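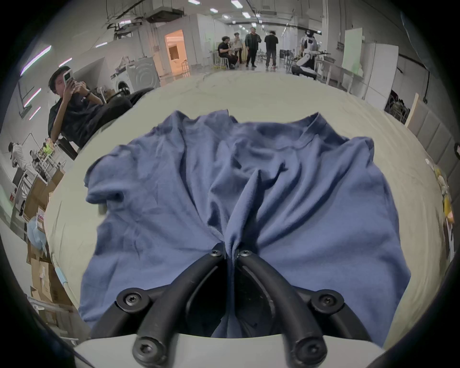

Haketti Science for Kids, Issue 27, page 2

HOW DO YOU PICK A GRIPPER?

By Mbali Motaung

Grab the front of your T-shirt with your thumb and one finger. Easy, right? Now put on a pair of thick winter mittens and try it again. Suddenly your hands feel big and clumsy, and the cloth keeps slipping away! You're still you, with the same brain and the same arms. All you changed was the part that does the grabbing.

Robots have the same problem. The grabbing part at the end of a robot's arm is called a gripper, and there are so many kinds that choosing one is a job all by itself. The black one pinching the blue T-shirt has two curved fingers. The tips meet over the cloth and pull a bit of it up into a skinny ridge, like a tiny mountain range.

It's also the kind you can hold in your own hand. No robot arm needed! A person moves it to the shirt, closes the fingers, and finds out what the gripper is good at. There's a camera riding on it too, so it gets a close-up view of every pinch.

Why shirts are so tricky

A block is always a block. Pick it up, put it down, turn it over, and it's the same shape it was before. A shirt changes shape every time you touch it! Pull one sleeve and the other side moves. Drop it and you get a brand new pile of wrinkles. You could drop the same shirt 1,000 times and you'd have a hard time getting the same pile twice.

Cloth is thin, too. If the fingers close a little too high, they get air. If they push down too hard, they bump the table. And if they do grab some cloth, how much did they get? One layer or two? On a T-shirt lying flat there's a front and a back, and sometimes you only want the front.

"My favorite part is when it picks up the front and leaves the back behind," says Lesego Buthelezi, who tests grippers at the Fladwood workshop. "I've done it so many times and I still get excited!"

Meet some grippers

Two curved fingers. These work like your thumb and pointer finger. The tips are great for pinching, and the curved shape leaves room for something round in the middle. Screws hold the pieces together at the joints, where the fingers swing open and shut.

Two flat fingers. These slide straight together like a pair of closing doors. They're wonderful with boxes and blocks. On cloth, they need a wrinkle to grab, and a perfectly smooth shirt can be hard for them.

Suction cups. Slurp! These stick to smooth things like glass and plastic. Lots of T-shirt cloth lets air leak right through, so the suction gets weak and the shirt falls off.

Soft fingers. They're squishy and bend around whatever they touch. Strawberries and eggs are safe with these. Small, careful pinches are harder for them.

Which one is best? That depends on what you want to pick up! Johannes Ndlovu, an engineer who works with Lesego, keeps a whole drawer of them. He says picking a favorite is like picking a favorite shoe when you don't know if you're going swimming or skiing.

Playing fair

To compare two grippers, you have to give them the same job. Say one gripper gets a shirt with a big fat wrinkle and the other gets a shirt that's super flat. The first one will probably win, but was it really better? You can't tell. Scientists call this a fair test. You change one thing (the gripper) and keep everything else the same (the shirt, the table, and the way the shirt is laid out).

You also have to try more than once. Anybody can get lucky on a single grab. When Lesego and Johannes compared two sets of fingers, each set got 90 tries, and every miss was written down along with the good grabs. Misses are super useful! If a gripper always misses at the collar but never at the sleeve, you've found a great clue.

Try it at home

You'll need:
An old T-shirt
A table
Kitchen tongs
A clothespin
Chopsticks, if you have them
Paper and a pencil

Lay the shirt on the table. Choose a spot in the middle and try to lift it with the tongs. Count to three. Did it stay up? Make a check mark for yes or an X for no.

Put the shirt back the same way and go again until you've had ten turns. Then do ten turns with the clothespin, and ten with the chopsticks.

Now for the hard level: can you pick up only the front of the shirt? Ask a friend to peek from the side and be the judge. You can smooth out all the wrinkles and see what happens to your score.

Words to know

Gripper: the part of a robot that grabs things.
Joint: a place where two parts meet and can move, like your knuckle.
Layer: one thickness of something, such as the front of a shirt.
Fair test: a test where you change only one thing at a time.

Did the chopsticks beat the tongs at your house? Send your scores and a drawing of your very own gripper to Elmarie Fourie at the Haketti letters page. We'll print as many drawings as we can fit in the April issue!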